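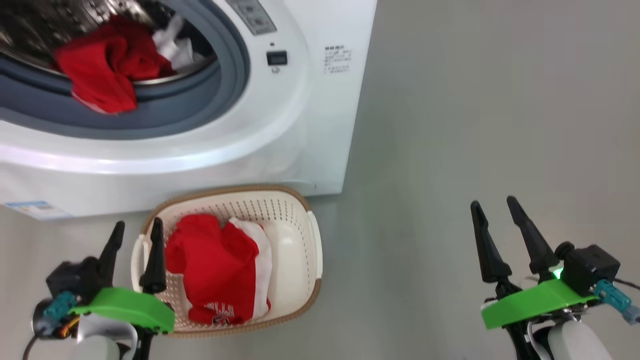 How to unload and clean a front loader so it doesn't smell

Posted Jun 4, 2018 by Gwawr Owen
Filed under: Laundry

Most of the complaints I hear about front loaders come down to the same few things: a musty smell, grey marks on light clothes, and small items that go missing. All of them can be dealt with in the way you empty the machine and what you do in the few minutes after. This page covers the unloading, the wipe-down, a monthly hot wash and the filter.

It's written for an ordinary household front loader with a rubber seal around the opening. Top loaders don't have the same seal and most of this won't apply.

What you need

A laundry basket, low enough to sit in front of the machine without blocking the door
Two old cloths, one damp and one dry
White vinegar or plain dish soap
An old toothbrush
A shallow tray and a towel, for the filter

Unloading

1. Wait for the door lock to release. On most machines there's a click a minute or two after the cycle finishes. Don't pull on the handle before then. The latch fits into a slot at the side of the opening and it's an expensive part to replace for its size.

2. Open the door all the way and put the basket on the floor, right up against the front of the machine. If there's a gap, that's where the socks go. Once the basket is touching the front panel, anything that slides over the lip of the seal drops into it.

3. Take out whatever is lying at the mouth of the drum first. Clothes that have come forward will be hanging over the metal edge and onto the rubber. Lift them, don't drag them. The lower fold of the seal is where the lint and dirty water collect, and a white shirt pulled across it will pick up a grey line.

4. Pull out twisted items one at a time. Sheets and long sleeves wind around each other during the spin, and yanking the whole bundle stretches necklines and can pull the seal out of place. Find a loose end and work back from it.

5. Give each item one shake as it goes into the basket. It takes out the worst of the creases and saves doing it at the line.

6. Turn the drum by hand, one full turn. Small things stick to the metal at the top where you can't see them from a standing position. Run your hand around the back as well.

7. Check inside the fold of the seal with your fingers. Go all the way around. Coins, hair ties and baby socks end up in there.

If you've mixed reds and whites

Plenty of people do it and get away with it, particularly on a cold wash with older clothes that have already lost their spare dye. If you have a red item and a white item in the same load, take them out as soon as the cycle ends. Dye moves most easily between damp fabrics pressed together, so an hour sitting in the drum can do more harm than the wash did.

Put the red item somewhere other than on top of the whites. A second basket is fine, or hang it over the edge of the laundry tub. If the white item has come out pink, don't put it in the dryer. Rewash it by itself straight away, with an oxygen bleach if the care label allows it. Heat sets the colour and after that you're mostly stuck with it.

New red towels and anything new in dark denim should be washed alone the first few times. I do three washes. Khang Triệu, who taught me most of what I know about fabrics, does five.

Wiping down

This should take a couple of minutes after the last load of the day. There's no need to do it between loads.

1. Wipe the inside of the seal with the damp cloth. Pull the lip gently towards you and clean down into the groove, then go around the folds behind it. Pay most attention to the bottom third.

2. Go around again with the dry cloth. If you only do one of the two, do this one.

3. Wipe the glass of the door, including the part that bulges into the drum, and the white surround where the door closes. Soap residue builds up here and goes tacky.

4. Take out the detergent drawer and leave it out, or pull it open as far as it goes.

5. Leave the door ajar. A hand's width is enough. If you have small children or a cat, use a door prop that holds it at a narrow gap, and check the drum before every load.

If there are already black spots on the rubber, use the toothbrush with dish soap and warm water. Vinegar on a cloth helps with the smell, but rinse it off afterwards and don't leave it soaking, as it can harden some rubbers over time. Spots that have been there for months may have stained the material. Once the surface is clean and dry they're only a matter of looks. Never mix vinegar with bleach.

Monthly hot wash

Run the machine empty on its hottest cycle once a month. If yours has a drum clean setting, use that. I don't add anything most months. If the drum smells, I use a machine cleaner and follow the amount on the packet.

Cold washing is easier on the power bill and on clothes, but it doesn't shift body oils and leftover softener from the drum. If you wash everything cold, the monthly hot cycle matters more. It's also worth cutting back on detergent. A normal load in soft water often needs well under the line on the cap.

Cleaning the filter

The pump filter is usually behind a small flap low on the front of the machine. Check the manual if you can't see one, as a few models don't let you get to it from outside. Do this every two or three months – more often if you have a dog.

1. Turn the machine off at the wall and let any hot water cool.

2. Lay the towel on the floor and put the tray under the flap. If there's a small drain hose, pull it out and let it run into the tray. Expect to empty the tray more than once.

3. Unscrew the filter slowly, anticlockwise. More water will come.

4. Rinse it under the tap and scrub off the lint. Look into the hole with a torch for coins or bits of plastic.

5. Screw it back firmly, refit the hose and close the flap. Run a short rinse and check for drips.

Questions from readers

Uyên Kim wrote to ask whether it's all right to leave a wet load overnight. Once in a while, in cool weather, it won't hurt. If it smells sour in the morning, wash it again, as drying won't get rid of it.

Sang-wook Min has a seal with a small tear near the bottom. A tear there will leak sooner or later. Stop using the machine until it's been looked at, and have the model number ready when you ring for a price. You'll normally find it on a plate inside the door rim.

Next in the laundry section: drying racks for small flats, and how to hang shirts so you can skip the iron.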